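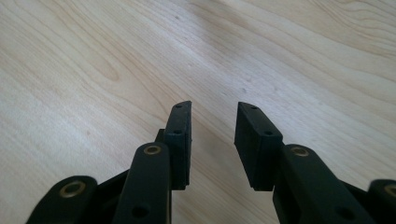
Trying out hand-held grippers on a kitchen-size table

Tips from the bench, collected by Edileuza Arruda

If you have two or more gripper designs to compare, run them on ordinary household things before you bother with test blocks. Blocks flatter everything. A coin purse or a mug tree will tell you more in an afternoon.

Start with the pads. Wipe both faces with a barely damp cloth, let them dry, then close the fingers slowly against a sheet of printer paper. If the paper pulls out easily at one end and sticks at the other, the pads aren't meeting flat. Loosen the pad screws half a turn, squeeze the fingers shut, and tighten again while holding them closed.

Check the pivots next. Brass inserts in printed links are worth the extra cost. Our first Udadico pair ran plastic on plastic and had noticeable play after 80 cycles. The Karagiannis links have inserts and were still tight at 741, when we stopped counting. Don't oil either kind. Oil finds its way to the pads and you'll be cleaning them all week.

Tape down anything that can creep, including the edges of the table covering. Gray cloth tape holds well and comes off clean if you peel it within a few days. After that, use a hair dryer on low.

Use both hands from the start, one gripper in each. People who practice with one hand pick up habits they have to drop later. Pick the awkward objects first, while your wrists are fresh.
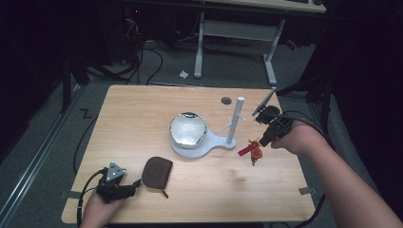 Soft leather is the hardest thing we use. Come at a pouch from the side and pinch a fold, or go for the zipper tab if the pads are narrow enough. Shiny metal bowls are easy to hold and hard on cameras, so if you track by video, try the bowl under two different lights before you trust the numbers. Small plastic toys should be taken by the thickest part. Thin flat parts twist between the pads.

Cables: leave more slack than you think you need. Route each one away from the work and let it drop off its own side of the table. Yupin Thepsuriya clips hers to her sleeve with a binder clip, and that works too, as long as you remember it before standing up.

Keep marker plates clean and don't touch the faces. A thumbprint cost us most of a Sunday.

For scoring, we do 23 tries per object per gripper and write down only three things: held, slipped, missed. On the pouch, the Gurndale slipped 4 times and the older Anville slipped on nearly half. On the bowl there was no difference worth writing up.

Switch grippers every ten minutes or so. Otherwise the second one always looks better, just from practice.

Store them with the fingers open.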